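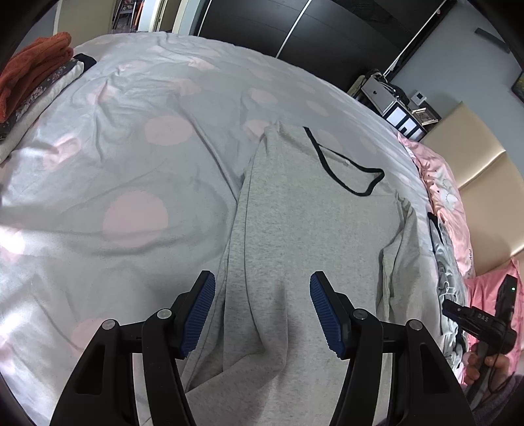

Werkstattbuch, 16.11.2024
Leihset Handgreifer von Terkell, Erprobung Wäsche

Weiter mit dem Leihset, diesmal ausführlicher, weil Pierina Gentile meine letzten Notizen zu knapp fand (sie hat ja recht, ich konnte sie selbst kaum noch lesen). Thema war wieder das Falten auf dem Bett, also weiche Unterlage, weiches Teil, alles gibt nach. Auf dem Tisch in der Werkstatt sieht jedes Gerät gut aus, und ich wollte wissen, was wir bekommen, wenn wir das Set wirklich bestellen.

Geübt habe ich mit dem grauen Langarmshirt mit dem schwarzen Halsausschnitt. Ein dankbares Stück, finde ich: Der dunkle Rand hebt sich schön ab, auch auf dem gepunkteten Laken, und man hat immer etwas, woran man sich orientieren kann. Schwieriger sind die Ärmel, die legen sich gern in Falten, und dann weiß man nicht recht, ob man eine Lage Stoff zwischen den Fingern hat oder 2. Ich habe mir angewöhnt, erst am Saum zu greifen und ein kleines Stück anzuheben, bevor ich richtig zudrücke.

Zu den Fingern: Die geriffelten blauen Beläge gefallen mir sehr. Bei Jersey halten sie ordentlich, ohne dass man quetschen muss, und bei Frottee sowieso. Beim glatten Bettbezug war ich weniger glücklich, der rutschte mir ein paarmal weg. Pierina meint, das sei Gewöhnung und ich würde zu steil ansetzen. Kann sein! Bitte beim nächsten Durchgang flacher probieren und hier eintragen.

Der Griff liegt gut in der Hand, nach einer längeren Runde merke ich aber das Handgelenk, rechts mehr als links. Und das Kabel: Man muss es wirklich vor jedem Durchgang ordnen, sonst zieht man es quer über die Wäsche und darf von vorn anfangen. Ich habe bei Terkell gefragt, ob es eine Klammer für den Unterarm gibt, Antwort steht noch aus.

Zum Angebot: Kauf des Sets 979 Euro, Ersatzbeläge 92 Euro der Satz. Unsere Grenze für dieses Jahr liegt bei 1000, es ginge also gerade so, nur eben ohne Reserve. Bassi will das Geld lieber zusammenhalten und im Februar neu entscheiden. Ich wäre für den Kauf, würde aber vorher gern schriftlich haben, wie lange es die Beläge noch gibt.

Offen: Bettbezug wiederholen, Klammer, und die Kollegen in Hastside fragen, ob sie das Set vor der Rückgabe noch sehen möchten. Der Koffer steht bei mir im Regal, der Lieferschein liegt im Deckel.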